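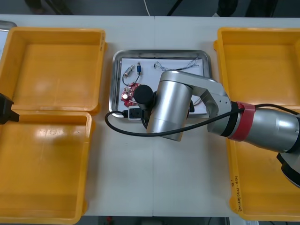
Let the Robot Practice the Boring Part

Print | E-mail

I've been chewing on the Ziris sorting results for weeks, and I think we're bragging about the wrong number! Everybody quotes the 781 practice runs. Sure, it's a lot of runs (my coffee habit can vouch for it), but about 600 of them were plain old pick-up-and-drop, small electronic parts going from a tray to a yellow bin.
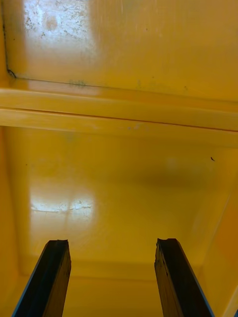 Pletilach Handling Group, Jastham Lab

What I care about is the wrist view. When the fingers go down into a bin, that shiny plastic throws glare right back at the camera, and a scratch can look an awful lot like a thin wire. So my pitch is simple: record more empty bins! Farouk, our older method, never got any, and it kept grabbing at reflections. Ziris got 4 short sessions of them and mostly quit doing it. I'd happily trade a hundred tidy picks for one more session like that, and I plan to keep nagging until we run it in November.

E-mail this page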